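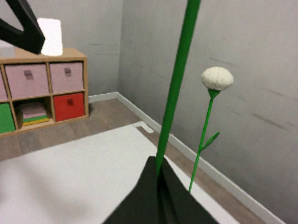 Flowers and Table Settings for the Shared Lunches

Progress report to the Porkwood Fund, covering March through June

Last updated: June
2 comments | 11 shares

The grant pays for a monthly shared lunch at the Prirton community hall, with table flowers, linens and a hot meal. The lunches are open to anyone in Prirton and Madigan, and most of the people who come live alone. This report covers the first four lunches and what we have spent so far.

Attendance

The March lunch drew fewer people than we had planned for. The notice had gone out late, and the Madigan bus was on its winter timetable. April was better. By June we had 76 people seated, the most the hall has held for one of our meals, and we had to bring in extra chairs from the room upstairs. A good part of the increase came from Madigan, where the clinic now keeps our notices at its front desk.

We had expected people to eat and leave. Many stay until the hall closes at 3 p.m., so from May we kept the tea urn on and moved the cleanup back.

Flowers

The application budgeted for fresh flowers each month. We bought fresh for March and April, and the cost was higher than the quote. Two guests also asked to be seated away from the lilies on account of allergies. From May we changed to artificial stems, bought once and stored in the hall closet. We have 20 arrangements, enough for every table with a few spare. They are low enough to talk over, which the April ones were not.

The change left money in the flower line. With your agreement we would like to move it to transportation (see below).

Linens

Tablecloths were bought from Clostia in March. One batch shrank in the first wash and was replaced at no charge, but the replacements took five weeks and we used paper in the meantime. The cloths are now washed at the laundromat on the Madigan road, at a flat rate per load. Napkins are still paper. We priced cloth ones and decided against them.

Kitchen

The hall oven failed its safety check in April. That month's meal was cooked off site and brought over in insulated boxes, and the potatoes suffered for it. The hall's owners have since put in a new oven at their own expense. Nothing was charged to the grant apart from the hire of the boxes.

We have 8 people trained in food handling and need at least five for each lunch. Two of them will be away in August, so we are running another training session in July.

Spending

Food is slightly over budget, mostly meat and dairy. Linens are on budget. Flowers are well under. Printing is over by a small amount because we redid the notices in larger type after several guests said they could not read them.

Next period

We plan to hold a lunch every month through the fall. The main problem is still the trip from Madigan. The bus gets in at 11 a.m., well before the meal, and the return leaves before dessert. We have asked for a price on a minibus for the return trip only. If the unspent flower money can be used for it, we could start in September.

Please let us know whether the transfer needs a separate form.

We use cookies to improve your visit. Accept | Manage settings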